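Selling off leftover craft stock without losing my mind?

Posted by Veerle Leemans, November 9, 2018
Last updated 2 days ago

So I ran a little online shop for a while (cards, ribbon, stickers, party odds and ends) and I'm closing it down. What I've got left is a spare bedroom full of stuff in shoeboxes and a spreadsheet that swears I own 1588 pieces. I do not believe the spreadsheet. My sister thinks I should sell it all as one lot and be done with it, and I keep thinking I'd get more if I split it up. I'd love to have the room back by July because my nephew is coming to stay, so I do have time, just not a lot of patience! Has anybody done this? Did you go piece by piece or let one buyer haul it away? And do I have to put prices on everything first?

Purnier

I closed a gift shop a few years back and did it both ways, so here goes. Start by sorting into three piles: things still in their original wrap, things that are opened but fine, and things you'd be embarrassed to hand to a friend. That last pile goes out the door the same day. Don't think about it, just go!

The sealed stuff is worth listing in small bundles, and I mean small. I tried one giant bundle for $400 and it sat there for weeks with people asking if I'd break it up. The minute I split it into 9 lots, most of them went. Put like with like, and if a thing has a barcode on it, type the number into your listing, since some buyers search that way.

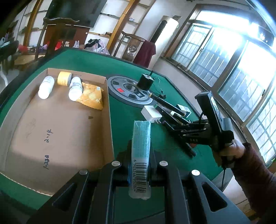 As for prices, I wouldn't sticker every single item. Pick a price per bundle, write it on a scrap of paper, and stick that in the box. And count as you pack! My spreadsheet was way off too (I'd been forgetting to take out the samples I gave away at fairs), and finding that out after somebody has paid you is no fun at all.

Oh, and shipping. Weigh a packed box before you offer free shipping. Ask me how I know.

Ouali

just donate it. schools love this kind of thing and youll have your room back in a weekend

Tesach

I'm somewhere between the other two. I sold my best stuff online, then took whatever was left to a craft swap at our library and let people fill a bag for a couple of bucks. I made less than I'd hoped, but I had a really nice afternoon and came home with an empty car (well, nearly, I traded for some yarn). If your sister is pushing for one lot, get a quote from a buyer first so you know what you'd be giving up. Mine offered so little that it made up my mind right there on the phone. Also, keep a box of ribbon for yourself. I got rid of all mine and had to go buy some for Christmas.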